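Section 6. Storing Paper Records and Small Supplies

This section applies to all reading rooms and branch offices that use the Hurketti filing system, including the Gudcombe and Stilthorpe sites. Read it in full before moving any records.

6.1 Preparing the storage area

1. Choose a room that stays dry throughout the year. Do not use a basement with exposed pipes.
2. Place cabinets at least 4 inches from any outside wall.
3. Confirm that the floor is level. Adjust the cabinet feet if a drawer slides open by itself.
4. Keep direct sunlight off labels and card stock.

CAUTION: Do not load the upper drawers first. A cabinet with empty lower drawers may tip forward.

6.2 Filing index cards

1. Sort the cards by record number before opening the cabinet.
2. Fill each drawer from front to back. A standard drawer holds 1,000 cards.
3. Insert a divider after every 20 cards in drawers that are used daily.
4. Write the first and last record number on the drawer label in pencil.

Note: Van Hecke dividers are taller than the standard type and may catch on the drawer above. Trim them before use.

6.3 Small supplies

Clips, tags, blank labels and spare keys are to be kept apart from the records. A small plastic drawer cabinet is suitable for this purpose.

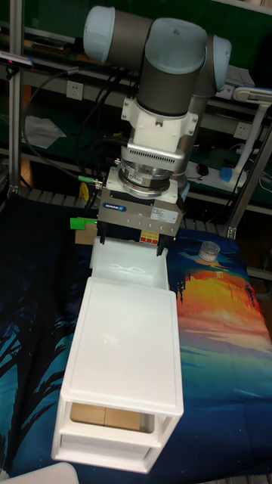
1. Assign one type of item to each drawer.
2. Close every drawer fully before lifting or turning the cabinet.
3. Wipe the outside with a damp cloth. Do not use solvents, which can cloud the plastic.
4. Keep spare keys in a sealed envelope marked with the cabinet number.

6.4 Periodic check

Inspect all drawers every 6 months. Replace faded labels, remove duplicate cards and record the check in the site log. Sites that close for the winter should complete the check in November. Report damaged runners to the records office before the drawer is used again.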